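5 May 2025

Fista reissue, mastering notes, second pass

Okay, so the transfers came back from Jaunzems this morning and they are so much better than the first batch! Side A has real bottom end now, and the brushes on the title track sound like brushes (last time it was more like somebody frying an egg). I listened through twice on the big speakers and once on the kitchen radio, which I still trust more than I should.

Things to sort out. Track 4 fades early. The original single lets the organ ring out and ours chops it, so either Ayuba had the wrong reel or the tape was cut for radio at some point. Efua thinks there's a second reel at her uncle's with the number 3448 on the box. Asked her to bring it in whenever she can.

There's also a dip in the left channel coming out of the second chorus on "Grandano". I tried riding it up by hand and made it worse, so I put it back. Rocío, if you have a quiet hour, please try it with your ears instead of mine. There's hiss near 3000 Hz on the intro too — I'd leave it. Every time I filter it the voice goes dull.
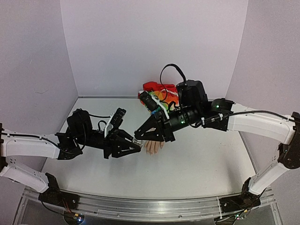

The two arms over the white table, grippers nearly touching.

Sleeve stuff: Akosua sent the liner notes and they're lovely, really warm, but long. We can fit the whole thing if we drop the second band photo, and I'd rather lose the photo. She wants the backing singers credited by name this time, and so do I. Mark Anthony Magbanua played the horn parts on two songs and was left off the first pressing completely, so that gets fixed no matter what else slips.

Pressing: Dumeo can do 180 gram but not before October. I said yes to October. Ayuba would like a download out in summer ahead of the vinyl, and I go back and forth on it... some of the people on our mailing list would be pretty grumpy about that, me included.

Still to do: send Rocío the unfiltered intro, ask Jaunzems which machine they used for side B, check the spelling of every single name on the back cover. Leave the test CD in the player, please, I'm not done with it.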